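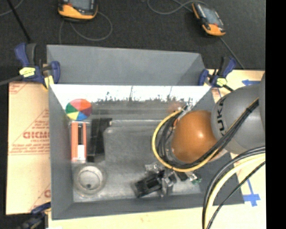 A KUKA robot arm reaching into a gray bin.

FOR IMMEDIATE RELEASE

Aldale Animal Hospital Opens Senior Cat Kidney Clinic in September

ALDALE – Aldale Animal Hospital will open a clinic for older cats with kidney disease in September. The clinic will see cats age 7 and up, by appointment, and will run alongside the hospital's regular small animal practice.

Chronic kidney disease is common in older cats. It develops slowly, and many cats show few signs until a large share of kidney function is gone. Owners may notice that a cat is drinking more, using the litter box more often, losing weight or leaving food in the bowl. A dull coat and bad breath can also be signs. Many of these changes are put down to age, and the cat is not seen until it is quite sick.

The disease cannot be cured, but it can often be managed for a long time when it is found early. Care usually includes a kidney diet, more water, control of blood pressure and medicine for nausea where needed. Some cats also do well with fluids given under the skin at home.

A first visit to the clinic costs $199. It includes a physical exam, blood work, a urine test and a blood pressure reading. Owners should allow two hours, as cats are given time to settle in a quiet room before their blood pressure is taken. Results are reviewed with the owner by phone, and a written care plan is sent by email. Follow-up visits are priced separately according to the tests each cat needs.

The hospital reviewed its own records before setting up the clinic. Of the 3,113 cats registered with the practice, most of those old enough for the clinic had not had a urine test at their last checkup. The hospital will now offer the test at every yearly exam for cats in that age group.

The clinic is supported by the Kazmi Fund, which helps pay for animal care in the Aldale area. Owners who receive public assistance can apply to the fund for half the cost of a first visit. Forms are available at the front desk and must be turned in before the appointment.

Patient records for the clinic will be kept in Plustura, the scheduling and records system the hospital moved to last year. Owners with a Plustura login can see lab results and request refills of prescription food. Those without one can call the desk as before.

Cats that are already being treated for kidney disease at another practice are welcome. Owners are asked to have recent lab results sent ahead of the visit and to bring all current medicines in their original packaging. Cats should not be taken off food or medicine before the appointment unless their own veterinarian has said to do so.

A cat that has stopped eating, is vomiting repeatedly or cannot pass urine should be seen the same day and should not wait for a clinic appointment.

Appointments can be booked now by phone or at the front desk.

About Aldale Animal Hospital
Aldale Animal Hospital provides general and surgical care for cats, dogs and rabbits. It is part of the Prarnen group of veterinary practices.

Media inquiries: Prarnen press office

###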